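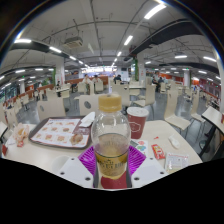 Figure 1. A table in the cafeteria with a tray, a bottle and a paper cup.

What Stays on the Table: Small Waste in a Student Cafeteria
Project report, 7/26/21
Supervisor: Fergal Mac an tSaoi

1. Why we chose this subject

Our group eats in the cafeteria almost every day, and we noticed that many tables are not free even when the chairs are empty. The tray remains, and also the wrappers, cups and bottles. We wanted to understand which things people leave behind and which of them make the cleaning slow. We named the project Undo, as the work of clearing a table is to undo a meal in the opposite order.

2. The place

The cafeteria is large and has 200 seats. There are 6 return stations, all of them along the same wall. Each station has one opening for paper, one for plastic and one for the rest. Liquids must go in a small sink, but the sink exists only at two stations. This detail became important later.

3. Method

We observed the room during lunch in May. Each observation lasted 90 minutes. We did not speak with the guests while they were eating. Afterwards we made a clearing exercise ourselves: one student sat down, one student cleared the table, and one wrote down the order in which the things were taken.

Figure 1 gives an idea of the kind of table we mean. The tray has a printed paper liner and a folded napkin, and there are crumpled wrappers near it. The bottle still has liquid in it and its cap is on. The cup is paper but its lid is plastic, so the two parts belong in different openings.

4. What we found

The tray itself is the easy part. People know where it goes. The liner is more difficult — it sticks to the tray when sauce gets under it, and the guest often leaves it there for the next person.

Bottles with a rest of drink were the main problem. A guest who does not pass a sink puts the bottle in the plastic opening with the liquid inside, and the bag becomes heavy and begins to leak. The kitchen staff told us that they change such bags before they are full.

Loose flat lids were often forgotten. They are hard to see on a light table and they slide when it is wiped.

5. Suggestions

We propose a sink at every station, and a simple order written on the wall: first pour, then separate the lid, then paper, then tray. We also tried a sign with a longer text, but guests did not stop to read it.

6. Limits of the work

We saw only lunch and only one cafeteria. In the evening the menu is different and there are fewer cups. We did not weigh the bags, and we would like to do this in the next project.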